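Menholm Paper and Lining Service
Frequently Asked Questions: Patterned Papers for Floors and Walls of Small Enclosures

What does the service supply?
Menholm supplies printed papers for lining display boxes, model rooms, work enclosures and similar small spaces. Papers are sold by the sheet or by the roll. Metal corner trim is sold separately and may be added to any order.

Which patterns are kept in stock?
The Plindier range consists of floral prints on a pale ground and is recommended for floors. The Eren range consists of damask and medallion designs in beige and brown and is recommended for walls. Customers may combine the two ranges freely.

May a floral floor be used with damask walls?
Yes. The combination is requested often. A light floor with small, scattered flowers generally sits well beside a beige wall, provided that the colors have been compared in the light in which they will be seen. Sample sheets may be borrowed for up to 15 days.

Must all three walls carry the same design?
No. Many customers select a striped or narrower motif for the back wall and a larger medallion for the two sides.

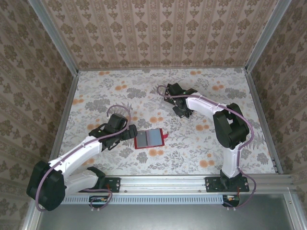 Where the designs differ from wall to wall, the order form should list each wall on its own line, with its width and height. Side walls that slant outward should be measured along both the top and the bottom edges. The larger figure is used for cutting.

How are the corners finished?
Aluminum corner strip is available in silver only. It covers the join between two papers and protects the edge from lifting. Strips are supplied in lengths of 360 millimeters and may be shortened with a fine saw. Strips cut by the customer cannot be returned.

How much extra paper should be ordered?
An allowance of 18 millimeters on every side is sufficient for plain trimming. Large medallions need more - usually one full repeat per wall - so that the pattern can be matched.

Which adhesive is recommended?
Cokosau paste is suitable for all papers listed on this page. It should be applied thinly and left for about 31 minutes before trimming. Floor sheets may be fixed with double-sided tape if they are to be changed later.

Whom should customers contact?
Questions concerning patterns and measurements should be addressed to Liis Venckus, Customer Office. Replies are sent in the order in which questions are received. The office is closed for stocktaking during part of March.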